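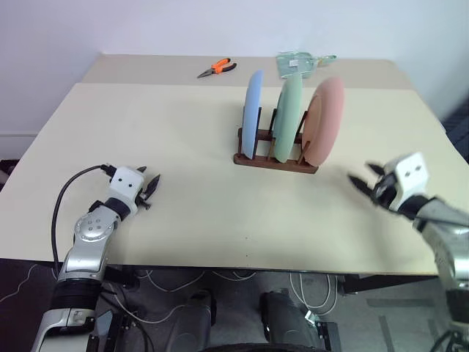 Gripper opens after protective stop is cleared, object dropped
Forum: Manipulation and end effectors > Faults and safety

tarn_lowell
Two-arm cell, Mostico grippers on both arms, Umumia 11 running the sequence. The task is unloading a wooden dish rack and loading it again.

Fault as follows. Arm is holding a dish. Something trips a protective stop (usually a force limit, sometimes me pressing the pendant). Arm holds position, fingers stay closed, all correct. I clear the stop and before any motion is commanded the fingers open to full width. The dish falls.

Log counts since February: almost 400 cycles, 11 drops. Every drop is within a second of the reset. None during normal motion. Tool power does not dip on the meter. I have swapped the tool cable and the fault did not move with it.

Is this a known setting? I have been through the Mostico manual and found nothing on reset behavior.

ohmsandlatches
Check whether the gripper re-runs its activation when the stop clears. Plenty of electric grippers do a full open/close to find their limits after they lose the enable bit. If your safety reset toggles enable, you get an open command that never shows up in your own program.

kessel_run_rate
Disagree. If it was homing you would see open AND close. He says they open and stay open. I would look at the last grip command instead. The sequencer probably resends a default on reconnect and the default is 0, fully open. We had this in the Nisstead shop with a different gripper.

tarn_lowell
Open only, they do not close again. Enable bit does drop on a protective stop, I just looked. Force setting is at the factory value. 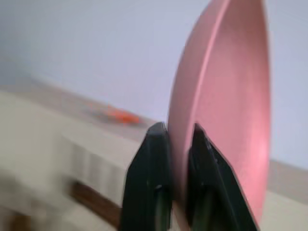

Wrist camera, pink dish held near the lower edge between the fingers.

That is the kind of grip I mean. It is an edge grip on a curved rim, so I would not expect any holding margin once the fingers move outward.

ohmsandlatches
Fine, but homing can be interrupted. If it opens, hits the open limit, then gets a new target from the sequencer, it goes to that target and never does the close half. So both of us could be right. Log the status register at 10 ms or faster through the reset and look for the activation state.

brindle_pv
Separate point. Why is anyone standing near enough to press reset with a load in the fingers? Ceramic or whatever it is, treat a held object after a stop as unsupported. Our rule is a tray under the gripper before the reset, hands out of the way, then clear.

kessel_run_rate
A tray is a workaround. The gripper should hold last position on loss of enable and on return of enable. If it doesn't, it isn't fit for holding anything over a person.

brindle_pv
Agreed that it is a workaround. He still needs one today.

tarn_lowell
Logged it. Status goes active > not active at the stop, then on reset goes to "activating" and the position request reads 0. The Umumia driver writes the whole output block on reconnect, and the block is zeroed at startup. So it is the driver, with the re-activation on top.

Changed two things:
1. On reconnect, read actual position and write it back as the request before setting enable.
2. Turned off auto-activate in the gripper config. Activation is now a manual step with empty fingers.

Ran 11 forced stops with a dish held. No drops.

ohmsandlatches
Check what happens if the position read fails. Mine returned 0 on timeout, so you would be writing the same open request back.

tarn_lowell
It does return 0 on timeout. Added a 2 second retry, and if that fails the arm stays stopped and enable stays low.

kessel_run_rate
I would still report it. Default open on reconnect is a bad choice by the driver authors, whatever you patch locally.

sorensen_user
Same driver on our Sorensen arm, same zeroed block. Does your fix survive a full power cycle with the gripper closed on something?

tarn_lowell
Not tested. Without power the fingers hold by the gearing, but position may read wrong at boot. I will try it with a foam block first and post the log. Ticket is in with Umumia, no reply yet.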